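Climonthorpe Serviced Rooms
Walk-through checklist: hand-held gripper work and changes to housekeeping duties
Room inspected: 603
Date: January 22, 2025
Marks used: OK / Needs work / Not checked

Scope. Covers staff who fold garments and linens with the hand-held grippers while the motions are recorded for the Cotar folding system. Regular cleaning, laundry chemicals and the service elevator are on the old sheet and are not repeated.

SECTION A. THE TOOL

A1. Handle and housing free of cracks or sharp edges. OK.

A2. Fingers open and close fully without sticking. OK. One pair was a little stiff at first and loosened after a few squeezes. Log it if it comes back.

A3. Pinch points. Needs work. The finger joints can catch skin if you reach across with your other hand to straighten a sleeve. The start-up talk covers this, but it is not on the card kept with the tools. Add it to the card.

A4. Long hair tied back, lanyards off, loose cuffs rolled. OK.

A5. Tools set down flat between takes, never hung by the fingers. Not checked.

SECTION B. WORKING POSITION

B1. Floor along the working side of the bed clear enough to step sideways. OK.

B2. Bed height. Needs work. Guest beds are low for this. A person folding by hand can kneel or sit on the edge, but with a tool in each hand most people end up bending from the waist. Virkthorpe uses a raised table at their site and we should ask what it cost them.

B3. Wrist and forearm strain. Needs work. Holding a gripper upright and squeezing it over and over is a different load from ordinary folding, and it lands on people who already strip and make beds the same day.

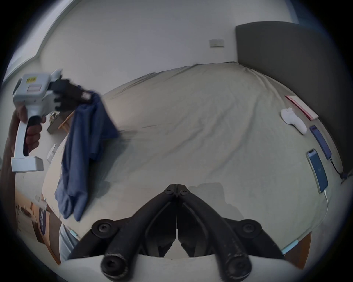 The break rule on paper is 15 minutes off the tools in every hour. It was written for full recording days. On split days, when someone does rooms in the morning and grippers after lunch, the clock starts at zero again at lunch and the morning's work is not counted. Two people raised this without being asked. Change the rule so that bed making counts as hand work.

B4. Light good enough to see the fabric edges. OK.

SECTION C. PACE AND TARGETS

C1. Target posted where staff can see it. OK. The sheet says some 122 completed folds per shift.

C2. Target agreed with the people doing the work. Needs work. The figure came from Yorath, who are building Cotar, and was passed on as is. Staff took it as a minimum. The supervisor took it as a best case. Those need to be the same thing before April.

C3. Failed folds counted. Needs work. A dropped corner means starting over, and the restart does not show up anywhere in the total. So a slow day with a lot of restarts looks like a person not working.

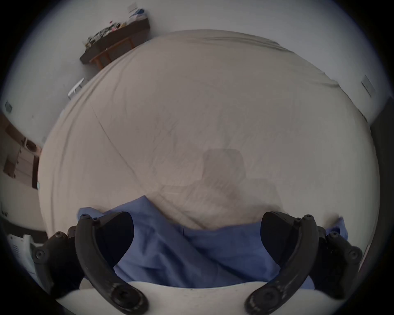
C4. Task difficulty recorded along with the count. Needs work. Flat linens and clothing are logged under one heading at present, and they are very different jobs with a tool. Pillowcases go quickly. Soft items bunch up and have to be opened out before any fold can start. With a blue cloth lying crumpled on the sheet and only two fingers to pinch it by, finding the right place to grab is most of the effort, and the log should have a column for it.

C5. Staff can stop a take without giving a reason. OK. Everyone spoken to knew this and had done it.

SECTION D. CHANGES TO THE JOB

D1. Written description of the gripper work in each person's file. Needs work. It is still listed as "other duties." It is skilled work and takes time to learn, and it should have its own line and its own pay step.

D2. Staff told what the recordings are for. OK. A printed notice is in the linen room — plain enough, one page.

D3. Staff told what happens to folding hours once Cotar is in use. Needs work. The notice says hours will be "reviewed." People want to know whether the folding hours move to rooms or go away. I could not get an answer during this walk-through, so it stays open.

D4. Gripper work is voluntary. Not checked. The form says so. I would like to see whether anyone has turned it down and what shifts they were given afterward.
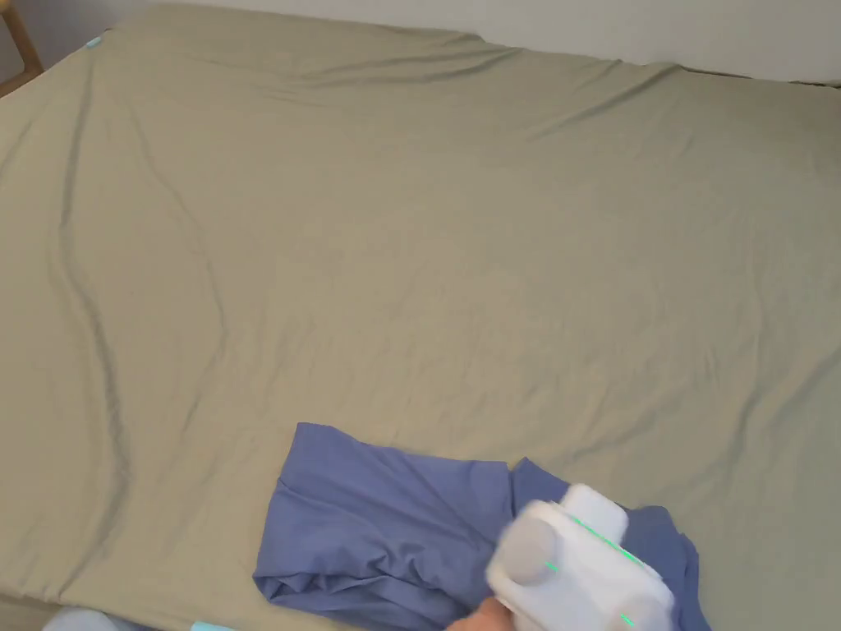 Thabiso Molefe wrote back on D4 that he had turned it down for two weeks when his thumb was sore, and that he lost no hours over it, but he had to ask for room shifts himself because the schedule had him down for grippers by default. He would also like the sheet to say that some people prefer this work. It is quieter than turning rooms, he wrote, and he would rather be the one teaching the machine than hear about it after it arrives.

Changed D4 to Needs work. The default on the schedule should be the person's normal duties, with gripper shifts added when they sign up. His other point is noted under D1 for the pay discussion.

SECTION E. FOLLOW-UP

E1. Pinch warning added to tool card. Housekeeping supervisor.
E2. Break rule rewritten for split days. Housekeeping supervisor, with two staff from the floor.
E3. Call Virkthorpe about table height and cost. Safety.
E4. Ask Yorath to count restarts and split linens from clothing in the log. Operations.
E5. Written answer on folding hours. General manager. Open.
E6. Recheck A5 on the next walk-through, during a take.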